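Where the Word "Pencil" Comes From, and Why It Is Not Related to "Pen"
Student project report, Language History, Selton
28 May 2020

The project started with a list of 44 everyday English words whose origins people often guess wrong. Each student took 2 of them. Mine were "pencil" and "pen", which most people in the class took to be one family. I asked 71 students which word they thought was older and whether one came from the other. Only six said that the two words were unrelated.
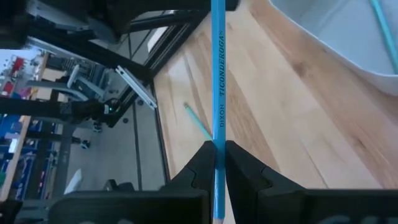 "Pen" goes back through Old French to the Latin penna, a feather, because people wrote with quills. "Pencil" comes through Old French pincel from the Latin penicillus, a small brush, which is a diminutive of a word for tail. In English it first meant an artist's fine brush. The sense of a stick with a writing core came later, and it has become so ordinary that a blue pencil with DIXON TICONDEROGA printed along the barrel does not make anyone think of a brush. The similar spelling of the two words probably helped people connect them.

A second problem was the word "lead". The core is graphite mixed with clay. Graphite was once taken for a kind of lead, and the name stayed after the mistake was corrected. German has Bleistift, from Blei, lead. "Graphite" itself was formed in German from the Greek graphein, to write.
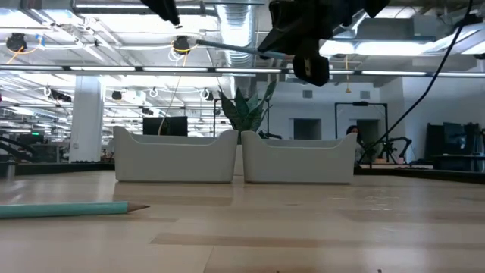
French went a different way. Crayon is linked to craie, chalk, from the Latin creta. So three neighboring languages named the same object after a brush, a metal and chalk.

I used two printed dictionaries from the Andby library and the course reader. They did not agree on every date, so I left most dates out. I also left out Slavic and Turkic words, which I started on in February and did not finish. The survey was limited to one school, and some students may have looked the answer up.

Sources: course reader, units 2 and 6; survey sheets, kept in the Lozano room.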